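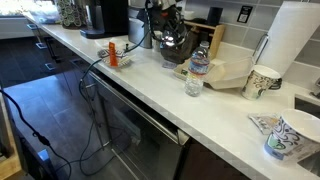

Coffee end of the counter, November, mid-morning. The water bottle is about half full and has a blue-and-white label on it.

Home | Notebook | Bench log | Kitchen | Older entries
3 min read

Kitchen counter day. I know this isn't bench work, but Hanne asked me to put it in the shared notebook so that the next person doesn't start from zero, and I had the whole morning free while the Onel samples were curing (run 1027, see the previous page, still too soft at the edges).

Started with the food. There's a beige takeout clamshell at the back of the counter, lid down. If it's yours, come and get it by four. Same goes for the water bottle. I really don't mind throwing out other people's lunch, but I do like to give fair warning!

The little white tray with the orange thing standing up in it stays where it is for now. I asked at both ends of the corridor and got two different answers about who it belongs to, so I've put a question mark next to it on the list and moved on. The slatted wooden stand can stay against the wall too – I tried to think of a better spot and there isn't one.

Then lids. We own more lids than pots, I'm convinced of it. The shiny one with the silver rim and the round metal knob is the nice one, and it shows every fingerprint. Hot water, a drop of the Drekness soap, then a soft cloth. Don't use the green scrubber on it, please. I did that to one of the Georgiev pans in my first year and I still hear about it. When you're done, set it down on a paper towel, knob up, and leave it alone for a bit.

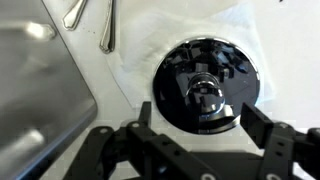
Coffee machine

Wiped down the Keurig, top and front, and took the slatted grate off the drip tray. There was a brown ring under it that needed ten minutes of soaking and some bad language. The grate goes back with the round hole in the middle, and you have to press the front until it sits flat (it'll look flat before it is).

The cord is long and I left it in loose coils next to the machine. Would love a clip for that. Grímur, you said you had a bag of them in the Brerero drawer?

Pod rack: mostly the green-label ones again, and I had one of those at eleven and it was fine. Hanne wants something darker in the next order. I wrote her request on order sheet 971, under the filters, so nobody needs to send me another message about it. The cups by the rack are still stacked sideways, and I'd like them the right way up on a shelf, but the shelf is full of Grímur's tea.

Still to do: under the counter, and the backsplash behind the machine where the steam gets to it.

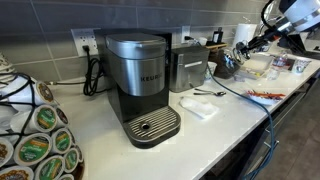 Keurig, pods on the left, steel box on the right. Cord clip wanted.

4 comments | 2 shares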